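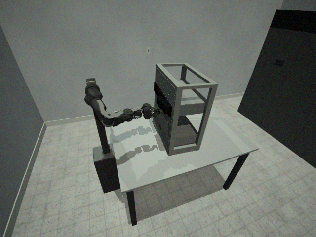

Let the planner fail out loud

I have been writing motion planning code for 9 years, and the best thing I have added in all that time is a log line. When our planner gives up, it now says which two shapes got in each other's way and by how much.

We run a simulated arm against an open metal cabinet on a table, over and over, before any real hardware hears from us. It's a great little test! Reaching over a clear tabletop is easy. Getting the gripper up to the side of a cabinet, right next to the panel, is where plans start dying, and for months all we got back was "no solution found." So we did what everyone does. We raised the time limit to 60 seconds and went for coffee.

Then Josué Prado, who had just moved over from the Tulter project, spent an April afternoon making the collision checker talk. The first run came back with 13 failures, and every one of them named the same pair: a finger and the perforated side. Our collision mesh had that side 3 millimeters too thick. I had been tuning the sampler for weeks.

I love a clever sampler as much as anyone, and I'll happily argue about them all night. But I think our field puts too much of its effort into finding a path faster and far too little into explaining why there wasn't one. A new hire can fix a bad mesh in ten minutes if the software points at it. Blocky shadows and plain gray walls don't bother me in a simulator. Silence does.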